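Groleo Bin Cell – Kitting and Part Transfer

Oct 15, 2026 – Kalliopi Golob

The Groleo cell moves mixed foam and bracket parts in a shallow grey bin. Maximum part mass is 2 kg.
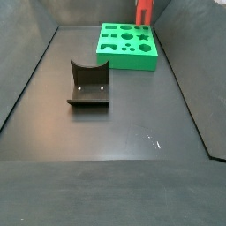

Operators at Hondalstead used to lift parts by hand for a full shift. They now load bins, clear faults and check finished kits – one operator covers 6 cells. Changeover takes 20 minutes. The metal gripper fingers are bolted on and can be swapped on site.

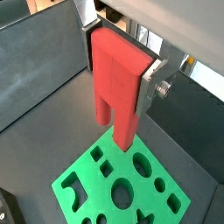
Training

Two days, taught by Shaohua Luo. No programming background required.

Last updated: July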